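Handheld gripper kit for collecting demos: buy the Parnari pair or build our own?

Posted in Robotics > Data collection and teleoperation
Posted April 1, 2025

Clotilde Chevalier

I work in a small lab at Treltisbridge and we have a budget decision to make before the end of the month. We want to collect manipulation demonstrations with handheld grippers and leave the arms out of it until training time. We have two arms and one of them is always down or booked, so collecting on the hardware itself is too slow.

The kit I've been quoted is the Parnari two-hand set. It comes as a pair of handheld grippers, a marker cube for each, a head-mounted wide-angle camera, a charger, and a year of their processing service, where you upload recordings and get back hand poses, gripper opening and synced video. The price is $2000 for the set with the service, or $1100 for the hardware alone. After the first year the service is billed monthly and the rep would not give me a figure in writing.

The other choice is to print our own. One of our students has already printed a pair of fingers from an open design and they close fine, but we have no tracking, no sync and no calibration, and I'm the one who would end up writing all of it.

What I'd like to know from people who have used the set:

How well does the cube tracking hold up when both hands are in use? Our tasks are mostly two-handed: lifting a container with one hand and opening it with the other, holding a box steady while something is pulled out of it.

Can the grippers deal with anything heavy or round? The sales videos are all cups and sponges. We need to move bottles, cans and small tanks.

Is the processing service worth paying for, or can you get the same result with your own scripts?

How long can one person keep going before the quality drops?

I've read the spec sheet, so no need to paste it. I'm after experience from people who had the thing on their hands for more than an afternoon.

Warrick Tomoana

We've had two of the Parnari sets since last July and have 1311 usable recordings from them. I do most of the setup and a fair part of the collecting. I'll go through your list in order.

Tracking first. The cubes are good as long as the head camera can see at least one face well. Each face has its own pattern, so the software knows which side it's looking at, and a single clean face gives you a pose. Two faces are noticeably steadier. The trouble with two-handed work is that people bring their hands together, and then one forearm or the object itself gets between the camera and a cube. You'll see the pose freeze and then jump. The service fills short gaps by interpolation and marks them in the output. Longer gaps it throws back as failed segments.

What helped us most was the height of the table. We started on standard desks and the operators' hands were too close to the head. When we moved to a lower table with the operator standing over it, the camera looked down at a steeper angle and both cubes stayed in view for most of a task. A round table turned out handy too, because you can walk around it and approach the object from any side without a corner in your hip.
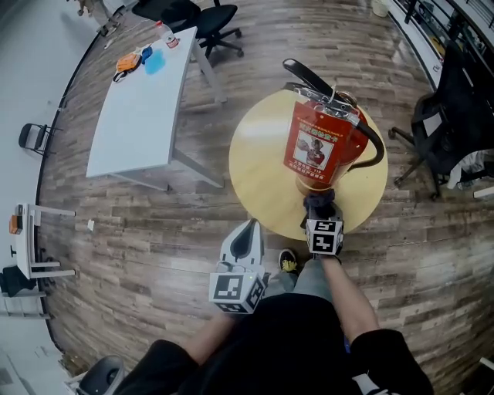

The other thing that helped was giving the idle hand a resting position. If the task only needs the right hand for a while, the left one tends to wander down to the person's side and out of view, and then it has to be found again when it comes back. We tell people to keep it low and in front of the body with the cube facing up. It feels odd for the first session and after that they stop thinking about it.

On weight and round shapes. The fingers open wide enough for a drink can or a spray bottle with room to spare. Small tanks and extinguishers are at the limit. You can close on the bottom of a cylinder and slide it or turn it, and you can steady it while the other hand works on the top. Lifting a full one by the body with a single gripper is a bad idea. The trigger linkage flexes, the fingers lose their grip and you're left with a steel cylinder coming down toward your feet. If you need a real lift, go for the handle, or use both grippers, and do it over a mat. And leave the safety pin in for anything pressurized. I'd also ask your safety office whether they'll give you an empty one that has been taken out of service. The recordings come out the same and you can stop worrying about the lever.

The finger pads wear. The supplied ones are fine on cardboard and plastic and get slick on painted metal after a few weeks. Parnari sells replacements in packs of 4. We buy a plain rubber sheet from Besson and cut our own, which costs next to nothing and grips better. Change both sides at once or the closing gets uneven and your opening values shift.

On the service. I'd pay for the first year and plan to leave. The output is clean and the time alignment between the two hands and the camera is the part I would least like to write myself. Turnaround for us has been overnight for a normal day's uploads. Two complaints. The failed segments come back with a code and no explanation, and it took three emails to get a list of what the codes mean. And if you change anything on the camera mount you have to redo the calibration walk, which the manual mentions once in a footnote. We lost a week of recordings to a mount that had slipped by a few degrees. Check it every morning.

If you have somebody who knows their way around marker detection, you can get the poses yourself from the raw video. The wide lens is strongly distorted toward the edges, so calibrate with a board that you carry right out to the corners. If your calibration is only good in the middle, everything looks right until a hand drifts to one side and the pose bends away from you.

On time. Forty minutes, then a break. The grippers aren't heavy but your wrists are held in one position and the head camera pulls on the neck because you're looking down the whole time. We tried longer sessions and the recordings from the last part were sloppy, with more bumps and more regrasping. We run three sessions per person per day at most and swap people in between.

Some smaller notes:

The green light tells you the unit is powered. It doesn't tell you it's recording. Look at the tablet before you start each task.

Long sleeves are fine if the cuffs are tight. A loose cuff will hang over the cube.

Keep a clear floor around the table. You can't see your own feet well with your eyes on the work, and it's easy to back into a chair.

Matte objects are easier than shiny ones. A glossy tabletop under ceiling lights gives a bright patch that can wash out a marker that passes over it. We put a cloth down when it gets bad, though we also leave it off on purpose for part of the data so the policy has seen both.

For your case I'd take the $2000 option once, for one set, and use the year to get your own processing working. Get the monthly price in writing before you sign. Ours was given over the phone and the invoice was higher.

mimora_user_west

We went with Mimora instead, it's cheaper and the grippers are lighter. No cubes, it tracks with a camera on each gripper. Works ok if there's enough stuff in the room for it to look at. Against a bare wall it gets lost. Support is slow.

I wouldn't print my own unless you have a lot of time. We tried that first and the fingers were the easy part.

hallway_bench

Disagree with the above about printing. We've been running a printed pair since the fall and it's fine for what we do, which is sorting small parts into trays, one hand at a time. If your work was like ours I'd say save the money.

For two hands I can see why you'd want the kit. Getting both grippers and the video on the same clock was the point where we gave up on two-handed tasks. Warrick is right about the cuffs. We make people wear short sleeves.

One question back to you: which arms are you going to train on? Check the finger opening against what you have on the robot. The Parnari fingers open wider than a lot of standard grippers, and people will use the full width without noticing. We had to drop a whole batch collected on a borrowed set because our robot couldn't open that far. You can put a stop on the trigger with a bit of tape and a spacer.

Clotilde Chevalier

Thanks, all three of you. I hadn't thought about the opening width. I measured ours this morning and the robot side is narrower, so we'd need the stop.

Warrick, does the spacer interfere with the opening values that come back from the service, or do they just read lower? And is your low table a set height or did you try several?

Warrick Tomoana

They just read lower. Run the open and close routine again after you fit the spacer so that fully open is recorded as fully open, and write down the date you did it, because older recordings will be on the other scale.

We tried several tables. Go by the shortest person who will be collecting. If the tabletop is a little below their hip, the taller ones will manage too, though they'll want the camera tilted down another notch. Recalibrate after that.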